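Moving into a first flat with a tiny kitchen – what do I really need to buy?
Asked by Ailsa Guthrie, 18/07/2025
411 views

Hi all! I get the keys to my first flat in Parnby soon and I'm a bit giddy about it. The kitchen has one run of worktop and two cupboards, and one of those has the boiler in it. I've put 200 pounds aside for kitchen stuff (not counting the fridge, which is staying). My mum keeps handing me things, so I already own four colanders. What would you buy first, and what could wait till I've been in a few months?

Answer from Inese Venckus

Congratulations! I did the same in February and bought far too much. Get one decent frying pan, one big saucepan with a lid, a sharp knife and a chopping board, and live with that for a fortnight. You'll soon find out what you miss. I spent 80 pounds on a food processor and it lives under my bed now. Do get a dish rack if there's no dishwasher, and measure the worktop before you order it – mine hung over the sink by a good inch and drove me mad. Also check which way a microwave door opens, especially if it's going next to a wall. Charity shops are brilliant for plates, and four colanders is three too many!

Answer from Satti

tin opener. everyone forgets the tin opener

Answer from Ferkon

Agree with Inese on the pans. I'd add a set of stacking tubs, as leftovers were what saved me money in my first year.
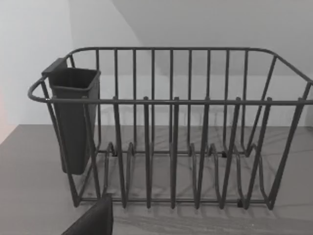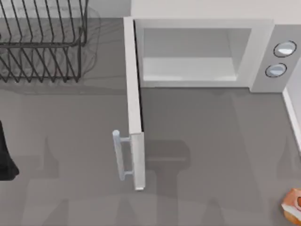 Grey worktop in all of these.

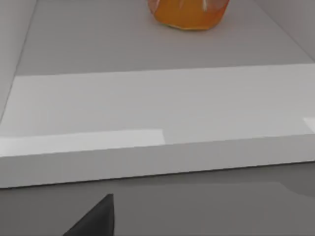
Is it worth buying a full cutlery set for one person?
Buy a four-place set, because you'll have people round sooner than you think and washing up forks halfway through tea is no fun.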